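From: Evdokia Ververidis
To: Skadton neighbors list
Date: 12/08/2020
Subject: Re: soup swap, dishes, and the great lid question

Choo wrote:
> Can we please settle the dishes thing before the December swap? Last time
> I came home with a bowl that isn't mine and without two that are. Also I
> don't see why we can't just use paper. Also my lentil was labeled "brown"
> by somebody and I would like that person to think about what they did.
>
> Choo

Choo, I was the one who wrote "brown." I stand by it as a statement of fact but I see now that it hurt sales.

On paper bowls: we tried them, the year of the borscht. I still have the tablecloth if anyone wants to see it. The hot stuff goes through the seam in the time it takes to walk from the porch to the curb, and then you are a person standing in Zadwood Lane holding a beet.

So, real dishes again. My proposal is that we stop bringing our own from home and use a common set, which goes out full and comes back washed. By washed I mean washed. A rinse is a different thing, and it shows in split pea.

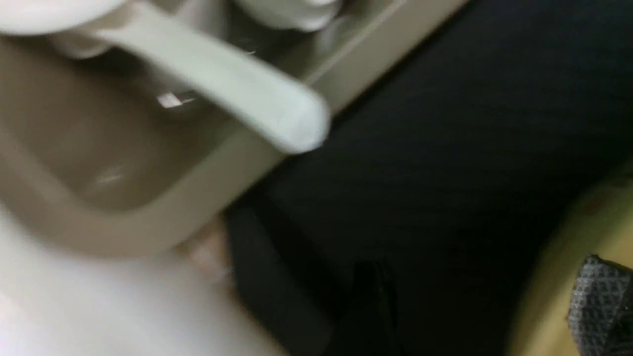 The other half of Choo's complaint is about sizes, and there I'm on Choo's side. We say "a quart" in the sign-up and what turns up is anything from a teacup to a bucket. Last winter I traded a full quart of chicken and rice for what I can only call a sample. For this one, let's say a quart means a quart, in something with a lid that closes, and if you made less, trade it for less. There are 4 households doing chili already. If you were thinking of chili, maybe think of something else.

Pickup is off my side porch, same as before. Come up the drive, take yours, go back down the drive. I love you all but please don't stand on the steps and catch up, there's one way in and one way out and my neighbor at 335 has asked, nicely so far, about the cars.
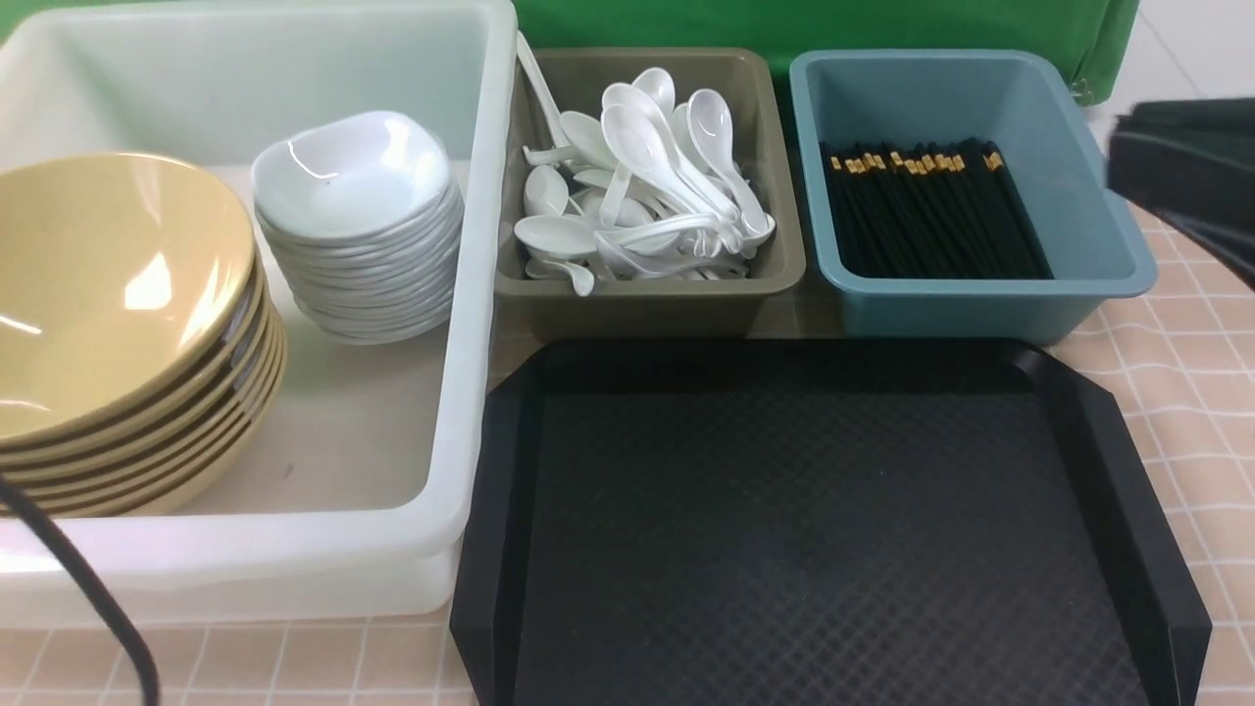 Labels. Masking tape, on the lid and also on the side, since lids wander. Write what it is, whether there's meat, nuts or dairy in it, and your name. "Mom's" is not the name of a soup. Neither is "surprise," and I'm looking at the Pornside end of the list here. Two of us can't have shellfish and don't care to be surprised.

On money, which someone always asks about privately and then everybody hears: there isn't any. The onions fund is what it was. If you want to chip in for onions, there's a jar. I'm not going to chase anyone over onions.

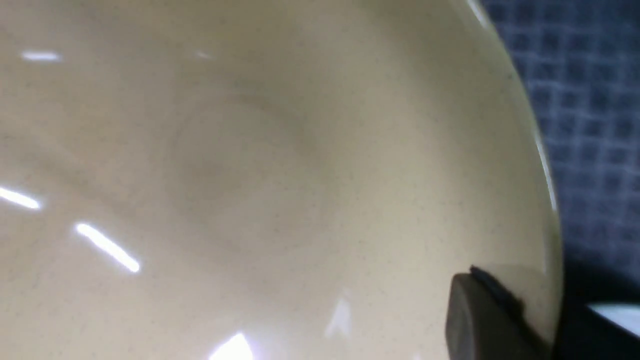
Freezing, for the new people: anything with potatoes or cream comes back from the freezer looking like it's been through a divorce. Eat those first. Broth, beans and the chili (so much chili) will keep fine. Leave some room at the top of the container or it'll make room for itself.

I still need someone to take over the sign-up sheet. It's an easy job apart from the email. Write to me off list, because when people reply to everyone we get the thread about leaf blowers again.

And Choo, your two bowls — blue rim, chip in one? If so they're in my cupboard and I'll put them out on the porch tonight. The chip was there when I got it.

Evdokia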